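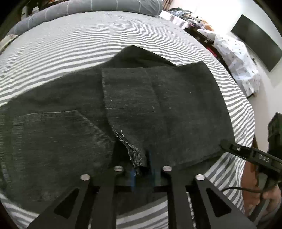 Mine lets go of anything thicker than a tea towel, a reader wrote under my last page, and the left one is worse than the right, so is it the pads or is it me? I've had the same trouble and spent far too long blaming my own hands, so I thought I'd put the whole fix in one place.

I'm working with a pair of Broden hand-held grippers, recording laundry folding so that a robot arm can learn from it later. They're lovely to use when they behave! The trouble started in February, when I moved on from T-shirts to jeans. I'd squeeze, lift, and the bottom layer would slide out while the top one came up nicely. By the time I noticed how often it was happening I had 74 recordings with a dropped layer somewhere in them, and the arm over at Bedthorpe had picked up the habit too. It would grab a hem, lose half of it and carry on folding thin air.

Before you start, unplug both grippers and stop the recorder. I once left mine running, the fingers got a squeeze while I was poking about, and it logged the lot as a perfectly good grasp (more on that further down).

Step one: clean the pads. The blue rubbery faces pick up lint, and denim is terrible for it. Use a damp cloth with a drop of washing-up liquid, then a second cloth with plain water, and let them dry. Don't use spray polish. I did, and they were like buttered toast for a week.

Step two: check how the fingers meet. Close the gripper slowly on a strip of paper and tug. Do it at the tip, then in the middle, then right at the back. It should hold the same in all three places. If it only bites at the back, the tips are splayed and thick cloth will always creep out.
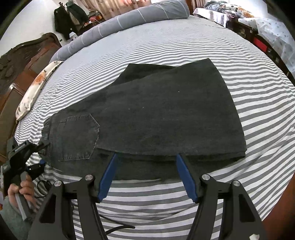 Surely you just tighten everything up, came one comment on the old page. Well, no, please don't! I tried it and the fingers went so stiff that they stayed half shut when I let go. There are four bolts at the finger joints on mine, and you want each of them snug enough to stop the wobble while the finger still swings freely. Go in small turns, a bit on one side and then the same on the other, and try the paper again after each go.

Step three: sort out the cable. It's dull and I skipped it for months. A loop of cable lying on the bed can catch under the cloth or round your wrist, and then the gripper gets a little tug just as you lift. I clip mine to my sleeve, leaving enough slack to reach the far side of the bed. If you feel any pull at full stretch, stop and move the plug end closer. Yanking it is how I wrecked a connector, and the replacement took ages to come from Tustadthorpe.

Step four: set the zero again. In Baluyot it's under the gripper settings. Open the fingers all the way, press Set Open, close them with nothing between, press Set Closed. Do both grippers, even if only one has been playing up. If you've moved the bolts at all, the old numbers are wrong, and the recorder will think it's holding cloth when it's gripping nothing.

Now try it on something awkward.

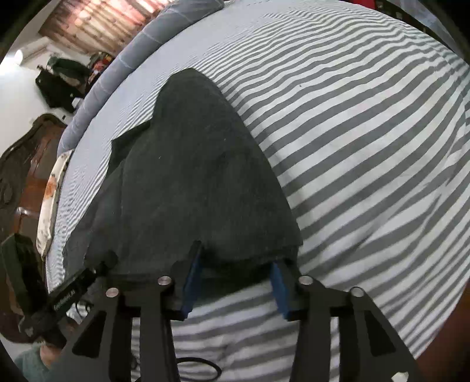
I use the same dark things I had trouble with before, spread out on the bed, and I go for the near hem first. Slide one finger underneath until you can feel the mattress against it, then close. If you only pinch from above you'll get the top layer and leave the rest behind. Lift a hand's width, hold it, put it back down. Do that 3 times on each side before you record anything proper.

If a layer still slips, swap the left and right grippers over and try again. Fault moves with the gripper: it's the pads or the bolts, so back to step one. Fault stays on the same side: sorry, it's your wrist angle. Mine was a bit of each.

As for the bad recordings, I'd bin them or label them as failures. I tried trimming mine to keep the good bits, and the gripper readings were off all the way through, so the trimmed ones did as much harm as the full ones.

One safety thing, for anyone sharing a room with an arm as well as the hand-helds. Don't play a fresh recording back at full speed after changing the zero. I run it slowly with my hand on the stop button and everyone else well back, 2 passes at least. On my first go after the bolt fiasco the arm shut its fingers far harder than it should have and ripped a belt loop clean off.

Page last changed August 2026, mostly to add the bit about spray polish.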